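Last updated: May
Filed under: Set-up guides > Grippers > Comparing finger pads

Section 3. Comparing two finger sets on the hand-held gripper

This section explains how to try the Sketon fingers and the Petkov fingers on the same hand-held gripper, and how to write down the result so that another person can trust it. Please read the whole section one time before you begin. The comparison needs one free afternoon if you do both sets.

It is assumed that you have already finished the camera set-up in Section 2. If the camera picture is still turned or dark, go back there first. A wrong camera angle makes both finger sets look bad and you will learn nothing.

3.1 What you need

- The hand-held gripper with its camera mounted
- One set of Sketon fingers and one set of Petkov fingers, with pads
- The small hex key from the Elladora tool bag
- A tray with a raised rim and rounded corners
- A bowl or a dish, and the test objects from the Pornholm box
- A table with a light, plain surface
- The result sheet, printed, and a pencil

Note: Do not use new pads for one set and old pads for the other. Old pads against old pads is a fair comparison. If you must mix them, write it in the column "Condition."

3.2 Changing the fingers

1. Release the trigger and let the fingers open completely.
2. Put the gripper on its side on a cloth. The camera must look away from you.
3. Loosen the screw of the left finger with the hex key. Do not take the screw out, only turn it until the finger can slide.
4. Pull the finger straight forward. If it sticks, move it a little left and right, but never up and down.
5. Do the same with the right finger.
6. Slide in the new fingers. The pads must face each other.
7. Tighten both screws by hand first, and then one quarter turn with the key.
8. Close the trigger slowly and check that the pads meet along their full height. If they meet only at the tip, one finger is not pushed in to the end.

CAUTION: Keep your own fingers out of the gap when you test the trigger. The spring is stronger than it looks, especially with the Petkov set, where the lever is shorter.

CAUTION: Never tighten the screws with the trigger closed. The plastic around the screw can crack, and this crack is difficult to see until the finger falls off.

3.3 Checking the pads

Look at each pad from the side, against a light. A pad in daily use will lose its clean edge. This is allowed, within limits:

- A rough or frayed edge is acceptable if the flat middle part is still complete.
- Loose threads should be cut with small scissors. Do not pull them, the pad will open more.
- Dust on the finger body has no effect on the grip. Dust on the pad has a big effect. Clean it with a damp cloth and wait until it is dry.
- If you can lift a corner of the pad with your nail, replace the pad before you test.

3.4 Placing the tray and the dish

The tray is the most useful part of this test. On the open table almost every finger works well. The differences come when one finger must go over a rim and the other finger stays outside.

1. Put the tray flat on the table. One rounded corner should be in easy reach of your hand.
2. Put the dish beyond this corner, so it does not touch the fingers when they are open.
3. Hold the gripper above the corner, with one finger over the tray and the other finger over the table.
4. Look at the camera picture. Both fingertips must be visible, and you must be able to see the rim between or beside them.
5. Check the shadow. The gripper and your hand will always make a shadow on the table. A soft shadow is fine. If it has a hard edge, move the lamp or close the blind.

Note: Choose a tray in a pale color but not in the same color as the table. With a white tray on a white table the rim is nearly lost in the camera picture.

3.5 Running the comparison

1. Start with the Sketon set. Pick up the first object from inside the tray and put it in the dish. Open the fingers fully before you move away.
2. Repeat until you have 15 tries with this object.
3. Write down each drop, each slip, and each time a finger touched the rim. A touch is not a failure, but it must be written.
4. Change to the Petkov set as in 3.2 and do the same 15 tries.
5. Take the next object and begin with the Petkov set this time. In this way your tired hand does not always punish the same fingers.

Keep the same speed for both sets. In our own test with the soft cube, the Sketon set had 2 drops and the Petkov set had 3, which is too small a difference to say anything. With the flat washer it was more clear. The Petkov tip is thinner and goes better between the object and the wall of the tray. The Sketon tip is wide and climbs on the rim, so you must come from the open side.

For heavy objects we still prefer the Sketon set. It bends less, and the object does not turn in the grip when you lift it.

3.6 If something goes wrong

The fingers do not close in the middle: one screw is loose. Repeat 3.2 from step 6.

The object slips down slowly: the pad is dirty or too smooth. See 3.3.

One fingertip is outside the camera picture: the finger is pushed in too little, or the camera bracket moved during the change. 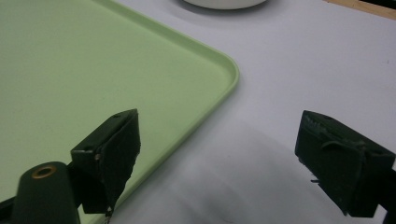 Comment from Touran Naseri: In 3.5 I would add a short pause after changing the sets. When I went from Sketon to Petkov without a pause, my first few tries were all bad, and it was my hand and not the fingers. Now I do five practice grips which I do not write down, and the numbers for the two sets are much closer. Also, is the one quarter turn in 3.2 the same for the Petkov screws? Mine came loose after 19 tries.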